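Tasseography

Tasseography, also called tea-leaf reading, tasseomancy or cup reading, is the practice of telling fortunes from what is left in a cup after the drink is gone. Tea leaves and coffee grounds are the usual materials; wine sediment has also been used. There is no good evidence that it predicts anything, and readers who claim otherwise have rarely agreed to be tested under conditions they did not set themselves.

The name joins the French word for cup, tasse, with a Greek ending meaning writing. It is a modern coinage, and its learned sound has probably helped the practice seem older than the record allows. Popular guides often trace it to ancient China or to the Roma without citing a source for either. Tea reached Europe in quantity in the 17th century, so European tea reading cannot be older than that, although reading molten wax or lead has a longer history there.

Method

In the common British form, loose tea is brewed without a strainer. The sitter drinks most of it, leaving a little liquid, then swirls the cup and turns it over on a saucer. The reader looks at the clumps that stay on the sides. Marks near the rim are said to concern the present and marks near the base the distant future, but some manuals reverse this, and a few divide the cup by weeks or months instead. The handle stands for the sitter or the sitter's home. Cups without handles are dealt with by picking a point on the rim.

In Turkish and Greek coffee reading the grounds are much finer and coat the wall of the cup, and the reader often looks at the pale gaps as well as the dark areas. The saucer may be read too.

Symbols

Lists of symbols differ widely. A snake is an enemy in one book and wisdom in the next. The Lukcombe manual, a cheap handbook sold at English seaside stalls, has 769 entries, among them 9 separate meanings for a bird depending on where it sits and which way it faces. Roald Rustad compared it with a later handbook by Gøran Engebretsen and found that the two gave the same meaning for only 71 of the symbols they shared. Engebretsen replied that symbols "wake up differently for each reader," a defense that would fit any result at all.

Claims and testing

Supporters usually argue from satisfied customers. This is weak support. People tend to accept vague statements as personal, a habit psychologists call the Barnum effect, and a reader sitting across a table can also pick up a good deal from age, clothing, a ring or a pause. Seeing figures in random clumps is a form of pareidolia.

In a trial at Lunde, Trygve Magnusson gave the same cups to 3 experienced readers in separate rooms. Their accounts did not match on any point specific enough to check. Wichai Wiriya, a reader who took part, objected that the sitters had been kept out of the room and that a cup "goes quiet" without its drinker. The objection may well be right, though it suggests that the information was coming from the drinker. The trial was small and has not been repeated.

Modern practice

Tea bags reduced home reading in the 20th century, as they leave few leaves behind. Printed fortune cups, with planets or playing cards drawn on the inside, are now mostly collected as china. Patterned sets by Pustus are often sold as Victorian, a date for which Bảo Lò's survey of the firm's pattern books found no support.

Some present-day readers accept disposable cups and ordinary filter coffee. Traditional readers object to this, chiefly on the ground that too little sediment remains. Phone services that read a customer's snapshot of a cup have also appeared, and their standard replies lean heavily on travel, money and an unnamed friend.

See also: Cold reading; Molybdomancy; Pareidolia; Barnum effect

Paper cup with a little liquid and a few dark specks
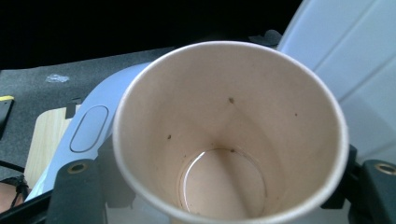 Photo: Lokton, 2023-08-29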